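Visit to the Toltier Wrestling Training Center

Members of the Faltard Regional Wrestling Association were received at the Toltier training center in June as part of the association's yearly program of visits to partner schools. The delegation of 27 included coaches, referees, ring crew and two medical staff. The group was welcomed at 9:30 a.m. by Chibuzor Onuoha, head of training, who led the tour and remained with the visitors until the close of the afternoon session.

The center occupies a former freight depot on the east side of Zurnusham. It opened with a single practice ring and now operates three: two at full size and a smaller one for beginners. The conversion was carried out in stages, and the loading doors on the north wall have been kept so that a complete ring can be moved out to a truck without being carried through the public lobby. Ring crew members in the delegation took particular interest in this arrangement and asked to see the doors in use.

The morning was given over to the beginners' program. New trainees spend their first eight weeks on falls, rolls and running the ropes, and do not work with a partner at speed until a coach has signed their progress card. Mr. Onuoha explained that the card system replaced a fixed calendar, under which trainees moved up together whether they were ready or not. At the time of the visit, 47 trainees were enrolled. The delegation watched one full class, including the neck and shoulder exercises that open every session.

A discussion period followed in the second-floor meeting room. Questions dealt mainly with concussion checks, the length of matches on student shows, and the use of guest coaches. The center requires a baseline test before a trainee may take a first fall, and any trainee removed from practice must be cleared by a doctor from outside the school.
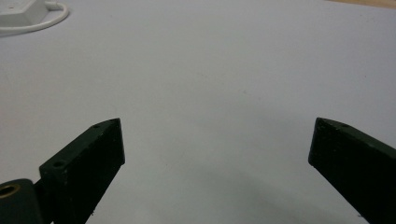 A pale, plain surface with two dark gripper fingers spread apart.

After lunch, the group moved to the event hall. It seats 200 for the monthly student show and is named for the Ugwu family, who gave the lighting rig and the entrance ramp. Referees in the delegation were invited to work two practice matches under the house rules. These differ from the association's own in the handling of the count outside the ring and in the signals used to call for medical help. It was agreed that the two sets of signals should be compared in writing before any joint show is held.

The visitors also saw the costume room, the commentary desk and the video library. The library holds more than 2000 recorded matches, most of them transferred from tape, and trainees may book viewing time with a coach. Several coaches asked whether visiting schools could be given access. Mr. Onuoha replied that requests would be considered one at a time, as some recordings may not be shown outside the building.

The association thanks the staff and trainees of the Toltier center for their hospitality. A return visit to Faltard is planned for the fall, when Toltier trainees will take part in a two-day referee and ring safety course. Member schools wishing to send participants should contact the association office. Places will be given first to schools that have not attended before.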